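The sorting bench

On a toy library in Besthorpe, its wooden board, and the trouble with hearts

10 Oct 2021 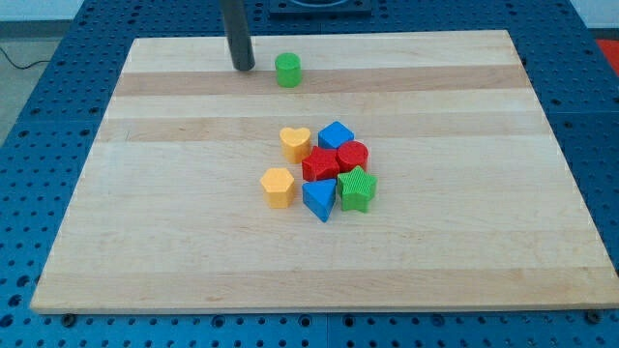 Shape-sorter blocks out on the maple board, the green cylinder keeping its distance.

The woman who runs the toy library in Besthorpe has asked not to be named, on the grounds that people already stop her in the chemist to discuss missing jigsaw pieces. She has been doing this for 15 years. She offers me a chair designed for someone of four and takes the other one herself, with the ease of long practice.

The library lends toys as other libraries lend novels, for three weeks at a time, and they come back in much the same state, which is to say slightly sticky and with something missing. There are 123 sets on the books. I had expected her to want to talk about the grand ones, the marble run or the wooden garage with the lift. She wants to talk about shape sorters.

"They go out more than anything else we've got," she says. "And they come back worse. You lend out a full set and you get back a full set plus somebody's spoon."

Each returned set is tipped out on the board and gone through by hand. The board is a handsome thing, glued up from strips of pale maple with darker tan bands in it, and it began life in her own kitchen. She bought it for bread. The bread phase lasted until November of the same year and the board has been in toys ever since.

"I'd tried a tray, but a tray has a lip and you can't sweep things off it into a box. I'd tried a towel. Don't try a towel."

It sits on a blue work surface full of round holes, a choice she defends with some vigour. The blue came from a workshop clear-out and was free. Her objection to it is that small things go down the holes. Her defence is that the board covers most of them.

I ask what she is looking for when she checks a set, and get a longer answer than I had bargained for. Teeth marks first. Then cracks, then the ribbing on the sides, where banana likes to settle and where it will stay until the end of time unless you go in with a nail brush. Then whether each block still goes through its own hole, and whether it has started going through anybody else's.

"The cylinder's the one the little ones get first. Any way up you like, round and round, in it goes. Lovely. It's the most borrowed-feeling block in the box, if you see what I mean. Always a bit worn. The square they get by temper. They just turn it and shove until it drops."

And the star?

"The star is where parents start helping."

She has views on the heart as well, none of them sentimental. It goes in one way up and one way round, and a child who has just mastered the square takes this as a personal insult. She has known families return a set early over the heart. One came back with the heart in a separate envelope, marked "this one".

Do they ever go missing? She gives me the look I imagine she gives borrowers. In an average year she writes off 86 loose pieces of one kind or another, and for a long time she assumed the triangles would lead the field, having the best corners for getting stuck down a sofa. They don't. Hexagons are the great travellers. She has had one posted back from a holiday cottage with a note of apology and the wrong stamp.

Replacements are a sore subject. The library keeps a spares drawer, known to her as Viltodis after the name on the old stationery cabinet it came out of, and everything without a home goes into Viltodis until it finds one. Colours are no guide. She will happily send out a set with a red cylinder where the lid shows a green one, and reports that the only people who complain are over thirty.

"A two-year-old has never once said to me, excuse me, this is the wrong red. Their grandads do."

There is a rival method, she admits. A friend at the Mokgethi playgroup weighs each set on kitchen scales and calls it checked if the number is right. She has tried this and thinks it slovenly. Her own scales once passed a box with no triangle in it and half a rusk.

So she goes on doing it by hand, on the board, in daylight if there is any. Everything gets touched and turned over. While she does it she puts the blocks in a huddle and takes them from there as they come, with no system she can explain to me. I suggest sorting by colour. She says that people who suggest sorting by colour are welcome to come in and do it.

We are interrupted by a delivery, a secondhand farm set from a nursery at Gudberg that is closing down. She has the lid off before she has finished signing for it. Two cows, no farmer, and a great many fences.

"There'll be a hexagon in here somewhere," she says, and starts tipping.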